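28/05/2020

Watched episode eight of Trivier at 10 p.m. The Stultdale house is down to 14 contestants. Mihăilă was voted out on a margin of 30 votes, read out by the host without the usual pause. I had Prasell going first. My prediction sheet is now wrong in three rows.

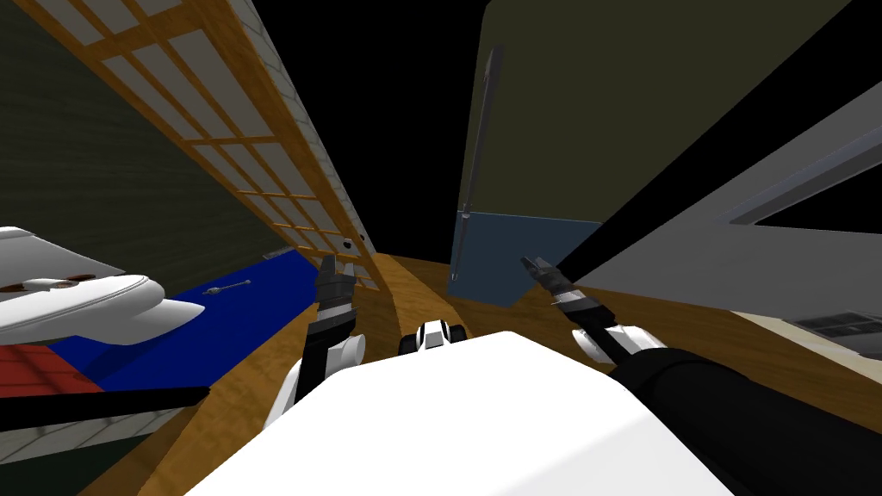 Both grippers pointed up, tall cabinet ahead.

The recap ran eight minutes and repeated the kitchen argument twice, with different cuts. In the second cut Prasell's reply comes before the question – an edit, I assume. Edmund Wilczyńska posted a denial about the engagement during the ad break, then took it down.

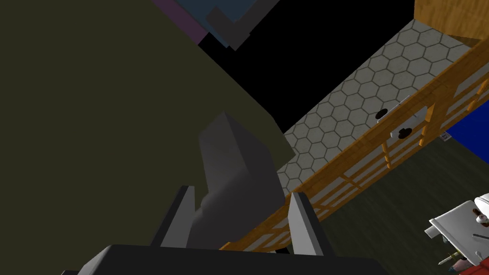 I saved the text before it went. It names no one and gives no dates. The reunion is still listed for September. Sound dropped on the left channel near the end; check the cable tomorrow.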